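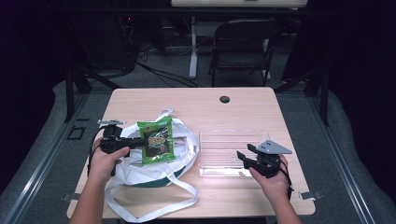 Page 2 of 2

## Packing crisp seaweed snacks in a cloth bag without ending up with crumbs?

**Question**

Hello everyone, I hope this is the right board, I did look under Kitchen first but it was all about freezers. I have taken to carrying my lunch and bits in one of those plain white canvas totes with the long straps and the dark green lining, and I love it dearly except that it has no shape at all. You put it on the table and it just lies down. Anything I slide into it ends up at the bottom in a heap.

My trouble is with the seaweed snacks, the ones in the bright green packet. The sheets are so thin that a single knock from a water bottle does for them, and by the time I get to them in the afternoon I'm tipping green dust into my mouth over the sink. I have a clear plastic box, the rectangular ribbed sort without much weight to it, and I did wonder about standing that inside the bag, but then the straps sit oddly and the whole thing bulges on one side.

So, two things really. Does the packet go in the box, or does the box go somewhere else and the packet on top? And is there a knack to getting a floppy bag to stay open while you fill it? I usually pack at half past six in the morning and I am not at my best.

Other things that go in most days, in case it matters: a 400 ml bottle, an apple, a book, keys, and a cardigan from November onwards.

Thank you in advance, and sorry for going on.

---

**Answer 1** (marked helpful by the asker)

Oh, I do sympathise, I carried a canvas bag to work for years and the filling of it was always the worst part of the morning!

Start with the bag. Lay it flat on the table with the opening towards you and pull both straps right out of the way, one up behind and one hanging down over the front of the table. It looks untidy but it means you aren't forever fishing a strap out from under your lunch. Then fold the top edge back on itself so a good strip of the lining shows, as you would turn down a sock. That folded rim is stiffer than a single layer of cloth and it will hold itself open far better while you put things in.

Now the box. I would put it in first and empty, lying on its widest side, so that it makes a floor for the bag. Once it's settled you can lift the bag by the straps and see whether it hangs straight. If it bulges, turn the box so that the long side runs the same way as the opening. People nearly always put it in crossways, and I did it myself until my sister-in-law turned mine round one morning without a word and it was perfectly all right after that.

The packet goes inside the box, on its edge, with the printed front against the long wall. I know the ones you mean, with the yellow lettering across the dark part.

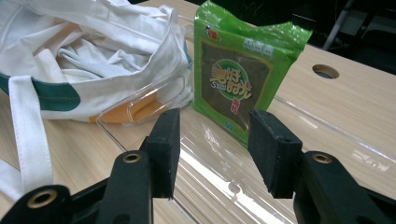
Don't squash the air out of it, whatever you do. A bit of puff in the packet is the best padding you'll get and it costs nothing. If there's space left over in the box, a folded paper napkin down the side will stop it sliding about, and then you've got a napkin as well.

The bottle goes outside the box, at the end, with the cardigan between the two. Apple on top of the cardigan. Book flat against the side that rests on your hip, or it will dig in. Keys I would keep in a pocket altogether, as they get under everything and I once spent so long on my own doorstep looking for mine that next door brought me out a cup of tea.

If your box has no lid, a tea towel tucked over the top does nicely. I wouldn't buy anything special. I did once get a Wirnar bag organiser with all the little compartments, and it was 300 grams before I had put a single thing in it, so it lives in the wardrobe now with scarves in.

---

**Answer 2**

just eat them on the way in. problem solved

---

**Answer 3**

I agree with nearly all of the first answer, but I do mine the other way up. My box is one of the Tellum 800 ml ones and it's too tall to make a floor, so everything heavy goes in the bottom of the bag and the box sits on top with the snacks in it. Nothing can press on it up there. It does make the bag a bit top heavy and it has gone over on the bus seat a couple of times, so I loop one strap round my wrist when I sit down.

For keeping the bag open at half past six, I hang one strap over the back of a kitchen chair and hold the other one. You only have one hand left for packing but the bag stays open beautifully. A peg would do it too, if you have one to hand.

Also, once you've opened a packet, fold the top down twice and eat the rest the same day. They go soft very quickly, and I find soft ones stick to the roof of my mouth. I've tried the little silica sachets out of other packets to keep them crisp and couldn't tell the difference.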